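How I Re-Waterproof a Tired Umbrella (and When I Don't Bother)

I own too many umbrellas. I know this. Some came from my aunt, one came from a hotel, and at least two I bought in a panic outside a train station. What they have in common is that after a few years the water stops rolling off and starts soaking in, and then you get that fine mist on your glasses even though you're standing under the thing.

The fix is easy and cheap, and I do mine every October before the weather turns. Set aside an afternoon for the work and a night for drying.

What I use

A bottle of spray-on fabric waterproofer. I've been through a few and settled on Sikent, the 300 ml bottle, which does three compact umbrellas with a little left over. Mideck works too, but the smell hung around my hallway for days and my husband complained.

Dish soap, the plain kind. Fabric softener is the enemy here, so keep it far away.

A soft brush. Mine is an old nail brush.

Somewhere to hang things up with the canopy open. I use the shower rail.

Step one: sort them out

Get every umbrella in the house into one place and open each one. You're looking for bent ribs, loose stitching at the tips, and pinholes (hold it up to a window and they show right away). A tip that has come off its rib is five minutes with a needle. A snapped rib on a cheap umbrella is the end of the road for me, though my friend Mayuree Srisuk will happily splint one with wire and get another winter out of it. She has more patience than I do!

Don't do what I did the first year and skip this part. I spent a whole evening treating one with a hole right over my left shoulder.

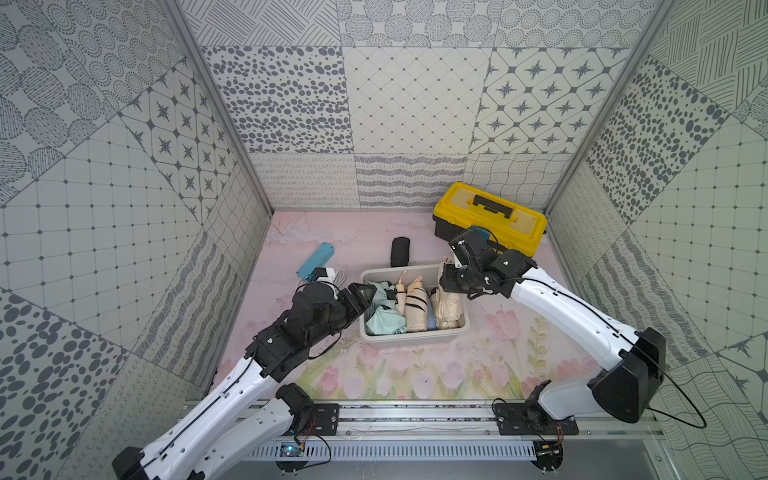

Folded umbrellas in a bin, in with the fabric bundles.

Step two: wash the canopy

Open the umbrella, put a squirt of dish soap in a bowl of lukewarm water, and brush from the center out to the edge, one panel at a time. Go easy along the seams. The folds are usually the dirtiest bit, and you may get a faint gray line that won't shift. Leave it. Scrubbing hard wears off whatever coating is left.

Then rinse, and rinse again. I put the shower on low and turn the umbrella by the handle until there are no bubbles. Soap left in the fabric makes water soak in faster, so this matters more than the scrubbing does.

Step three: spray

Check your bottle before you start. Sikent goes on damp fabric, but plenty of others want it bone dry, and the label will say. I go out on the back steps for this, open the umbrella, and spray from about a hand's length away in slow stripes, overlapping a little. Do the seams twice. Wait a couple of minutes and dab off any drips with a cloth or they'll dry into shiny spots.

Keep the spray off the handle, especially a rubbery one. It goes tacky and stays that way. I wrap mine in a plastic bag with an elastic band.

Step four: dry it open

Overnight, fully open, indoors. Yes, I know what people say about open umbrellas in the house, and my aunt says it loudest. I haven't noticed my luck getting any worse.

Step five: test it

Flick some water on with your fingers. If it beads up and runs, you're done. If you get dark patches, those panels need a second coat. The top, right around the ferrule, is nearly always the bit I've missed.

While you're at it, put one tiny drop of light oil on the shaft and slide the runner up and down a few times, then wipe it well. Any extra oil ends up on your coat sleeve.

One more thing, about storage: let an umbrella dry before you strap it closed, every time, even if it's only been out in drizzle. I have lost a perfectly good one to mildew that way, and the smell never came out.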